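pustov_fan
Finally saw Liner in a packed house of 200, and oh, I loved it! That slow middle hour just washed over me. 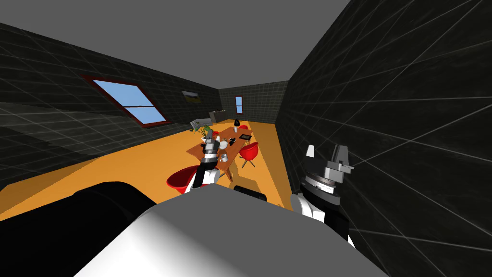 Render: long tiled room, red-framed window

siriwardena14
Glad you had fun, friend, but 177 minutes? I adore Florin Tudose's earlier work, and I still think he needed a firmer editor on this one.

pustov_fan
Oh, I'd have sat through another hour, snacks permitting :)

nutex
With siriwardena14 here, sorry. Lovely score though. Anyone catching it again in September?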